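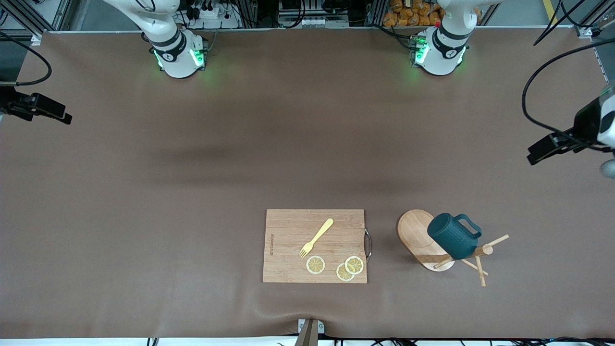 1/ Jigsaw thread! I've been meaning to write this since December, when I finished the biggest puzzle I've ever done (1171 pieces, hand-cut style, no picture on the box) and couldn't stop talking about it to anyone who stood still. So now it's your turn.

2/ Start with the surface. A big smooth brown mat beats bare table for me every single time. Pieces don't skate around, and brown is kind to tired eyes. Faint wrinkles are fine, I promise. Pieces sit right over them.

3/ Size matters more than material. You want room for the finished puzzle PLUS a wide margin for sorting. My first year I bought a mat that fit the puzzle exactly and ended up with sky pieces on the windowsill, the couch and both dining chairs.

4/ Everybody says edges first. I do edges second! First I flip every piece face up. It's slow and I love it. Put on a long album, get a cup of tea, and by the time you're done flipping you already know the puzzle a little. You'll remember a red scarf or a bit of lettering hours later.

5/ Sorting by color is great until you hit a puzzle that's all one color. Then you sort by shape. I go by knobs: two opposite, two next to each other, three, four, none. Baking sheets make lovely sorting trays, and they stack if you put a mug in each corner.

6/ OK, the puzzle that got me hooked. It was a Mondent harbor scene, 782 pieces, picked up at a library sale in Furham with a rubber band around the box. Boats, ropes, laundry, a dog on a roof. The dog's face was the last thing I placed and I yelled loud enough to wake up the upstairs neighbors.

7/ Odd piece counts, by the way! You'd expect 500 or 1000 on the lid, but a lot of the smaller makers just cut what the picture needs. I find it charming. The Barbier market street I'm working on now has 944.

8/ About Barbier: the cut is wild. Some of the inside pieces have straight sides, so a "corner" might belong in the middle of a cabbage. I spent a whole evening building a border that was wrong in three places. Had a wonderful time.

9/ Shoutout to Kohei Tsuchiya, who taught me the lamp trick at puzzle night. Put your lamp low and off to one side, so the light rakes across the surface. Gaps and bad fits throw little shadows and you catch the false matches right away. I've pulled out so many wrong sky pieces this way.

10/ Speaking of sky. Work on it in short bursts. Twenty minutes, then go do a building or a tree, then come back. I don't know why it works but I'll come back from a tree and place five sky pieces in a row like they were waiting for me.

11/ Fit test: lift two joined pieces by one of them. If the other drops right off, look again. Doesn't work with every brand (some cuts are loose all the way through), but for Vedley puzzles it's very reliable. Theirs click. It's the best sound.

12/ Missing pieces! Check, in this order: your sleeves, the box flaps, under the mat, the vacuum. Then wait a week. I had one turn up inside a slipper.

13/ If it's really gone, you can make one. Cường Ngô showed me how: press a bit of thin card up through the hole from underneath, trace the outline, cut it, glue up layers until it sits level, then paint. His are so good I can't find them afterward. Mine look like a toddler's raisin, but the hole is filled and I'm happy.

14/ Someone always asks if I glue them. No! I leave it out for a few days, walk past it way too often, then take it apart in big chunks and bag the border separately for whoever gets it next. Write the true piece count on the lid while you're at it. A note saying "one missing, left side of the bakery" is a real kindness.

15/ Swapping is the other half of the fun. Our group has more than 4 boxes going around at any time, and each one comes back with the finish date penciled inside the lid. One of them has names going all the way down the side and onto the bottom.

16/ Next up after the market street: a Vedley night sky, nearly all dark blue. I've cleared three baking sheets for it already. Send me your favorite hard ones, I want the all-white snowfields and the bowls of jelly beans. I'll post the border when it's done, and this time I'm checking the corners twice!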